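TECHNOLOGY
Features

The planner that learned to wait

Half past two at Skosis and the arm hasn't moved for 11 seconds. No fault light. It's thinking -- or the software is, which is a differnt thing, the team keeps telling me.

The company moved into the old Roltmont building in August. Kitchen benches still in. They kept them, did the tabletop work right beside the sinks, and found the awkward spots were good for the code. Reach is tight. Cables snag. A planner that only knows tidy lab tables falls over fast.

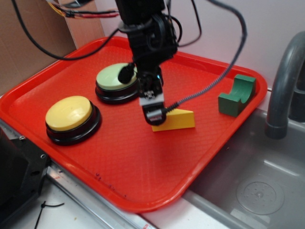
Velerton is the name of the planner. Old version picked one path and committed, start to finish. New one keeps 2 candidates alive and swaps between them when the perception side changes its mind about where an object is. Shiny surfaces are the worst for that. Colour helps, up to a point. Shape helps more.

The catch is speed. Every swap costs time, and early builds dithered so badly the engineers put in a limit -- after that it must pick or stop. Stopping is fine, they say. Guessing isnt.

Next comes the Nomura test set, 201 short tasks, mostly presses and pick-ups, each logged with whatever the planner thought it was looking at. The logs are the real prize. When a run goes wrong you can scroll back and see which estimate drifted first, vision or joint position.

Back at the bench, the arm finally goes. Slow, then quick. Someone is already reading the log.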